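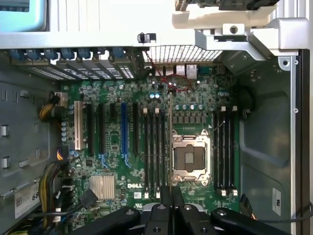 Can a robot put memory in a PC yet? How to find out on your own bench

Posted 21 Jun 2024

People ask me all the time whether a robot arm can do the boring jobs in a repair shop. My answer is "some of them, slowly," and the one I use to show what I mean is seating a memory stick. You or I do it in seconds while thinking about lunch. For an arm it's a surprisingly good test, and you can run it with an old desktop and a free afternoon.

I do mine on a Dell board with a bank of four memory slots on each side of the processor socket. Any full-size desktop will work, but more slots means more places to try, and some of them will be much harder to get at than others.

What you need

A desktop you don't mind losing. A few dead memory sticks of the right type (ask any repair shop, they have a drawer of them). A small arm with a two-finger parallel gripper and a wrist camera. I use the Drelix arm and run it with Prullia, but the steps are the same for anything you can jog by hand and teach positions to.

Step 1: Get the PC ready

Unplug it, hold the power button for a few seconds, and lay the case flat with the side panel off. Pull the memory and the processor. Be careful with the socket once the processor is out – those contacts bend if you look at them funny, and a gripper finger will flatten a whole row. If you have the plastic socket cover, put it on before the arm moves at all.

Then fix the case to the bench. I skipped this the first time and the arm pushed the whole thing sideways while insisting it was doing great. Two clamps did the trick.

Step 2: Sort out the cables

Loose wires are the thing I underestimated most. A stiff black cable doesn't bother you because you nudge it away with a knuckle, but the arm has no knuckles and no idea that cables bend. Tie back whatever you can. Later on, once the easy version works, let a few go again and see how quickly your results drop. Mine dropped a lot!

Step 3: Open the latches

Do this by hand at first. I know, it feels like cheating. But flipping a tiny latch and seating a stick are two separate jobs, and if you teach them together you'll never know which one failed.

Step 4: Teach the approach

Put a stick in the gripper, notch the right way around, and jog the arm until it hangs straight over the slot. Save that as your start point. Bring it down slowly until the edge just touches, save that too, and back off. Check for tilt from the side as well as through the wrist camera, which is no help at all once the stick is blocking your view.

Step 5: Press

Go down on force if your arm can do that, and set the limit low. Raise it bit by bit. A stick takes more push than you'd expect, and the board flexes, so stop and look if you see it bow.

Step 6: Run it 30 times

Same slot, same start point. Write down seated, half seated or missed. My best run so far is 20 fully seated, and 7 of the misses had one end in and the other sticking up. A friendly shop over in Larunstead tried my notes with their Rajput gripper pads, which are softer, and they got fewer slips but more tilted sticks.

So, is it ready?

For one model of PC, clamped down, cables tied, with me standing there? Pretty much. For a pile of random machines, no, and I wouldn't leave it alone with a customer's computer. I'm going to try the latches next and should have numbers by November. If you run this on a different board, send me your counts and tell me which slot you used.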